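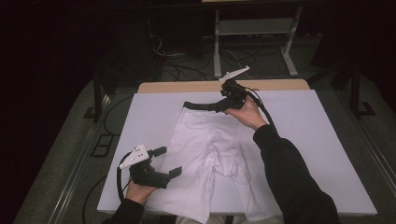 Chapter 4
Small Things: Folding Underwear and Sportswear

By now you will have got through the sheets and the towels, and I dare say your arms know it. Large flat things are forgiving, because they have four corners and most of them are square. In this chapter we come to the small, awkward pieces that make up so much of any household wash, and which most of us were never taught to fold at all. My own mother rolled hers into balls, bless her, and shut the drawer with her hip.

We shall begin with briefs and boxer briefs. Find the waistband first, whatever state the thing is in, and lay it straight along the far side of your table. Then smooth the cloth towards you with the flat of your hand, working out from the middle. The front panel is cut to have some shape in it, so it will always ruck up a little, and you needn't fight it.
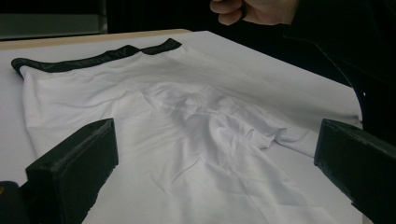
Huia Prendergast wrote to me after the first edition, in February, to say that she had stopped smoothing altogether and simply folded each pair in thirds, legs inwards, and that her drawer at Brelstead had stayed tidy all the same. I have tried it, and she is quite right for everyday cotton! I still smooth mine, but then I like doing it.

Slippery cloth is another matter, and we shall spend the second half of the chapter on it.

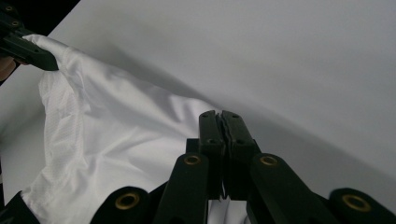
Sports fabrics slide, and a fold that looked perfectly neat will open again while you are reaching for the next garment. Pick the piece up by one corner, let the rest fall, and lay it down again slowly. Where mesh meets plain cloth, use the seam as your folding line if it runs anywhere near where you want it. You will need 2 garments for the first exercise, one cotton and one shiny, and a clear table.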